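Gruvik open storage bin, green

Small kit storage for sports cupboards, clubrooms and shared halls

The Gruvik is a rectangular, open-topped plastic bin for the small items that collect around larger sports equipment: bats, balls, ropes, cables, hand pumps and adaptors. It is shallow enough for the contents to be seen from standing height and can be lifted out of a cupboard or off a shelf with one hand when part filled. It stands on any flat, level surface. No lid is supplied or available.

Flexible items such as tubing and skipping ropes should be coiled before they are put in. A coil under light tension will tend to open and climb over the rim. A hook-and-loop tie at one point on the coil is normally enough to hold it.

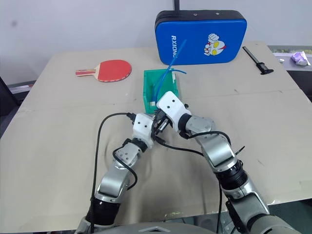
Can the bin be washed in a dishwasher?

Hand washing is recommended. Use warm water and ordinary washing-up liquid, rinse, and leave the bin upside down to drain. Dishwasher drying cycles can soften the base and leave it uneven.

Specification

Material: plastic
Colour: green
Form: rectangular, open top
Width across the short side: 198 mm
Height: 100 mm
Maximum load: 4 kg, evenly spread
Supplied: single or in cartons of 12
Order name: Gruvik Open, Green

What to store in it

Table tennis bats may be stored flat or on edge. Rubber-faced bats should be kept apart from metal fittings, which mark the rubber. Cables should go in with the connector end uppermost so that it can be found without unwinding the length. Balls and shuttlecocks are best given a bin of their own.

Kick pads, padded cases and other broad, flat items are outside the size range. Stand these upright against a wall or at the back of a work table, with the bin in front of them, so that the pad does not press on the rim. Long rods and poles should be laid flat or racked separately.
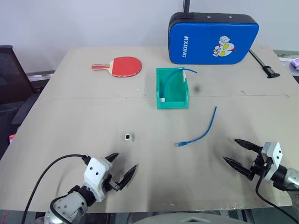 The Urkska divider is sold separately and splits the bin across its width. It pushes in by hand and needs no fixings. Fit it before loading. The divider is not load-bearing and should not be used as a handle.

Labels

Self-adhesive labels hold best on a clean, dry inner wall. Allow an hour before handling. Old adhesive can be taken off with white spirit on a cloth, followed by a wash.

Ordering

Single bins and cartons are held at Skostumthorpe. Orders received before noon on Friday leave the same day. For school and club accounts, mixed orders or replacement dividers, contact I-seul Yook at Noh and quote the order name in full. Unused bins may be returned in their original carton.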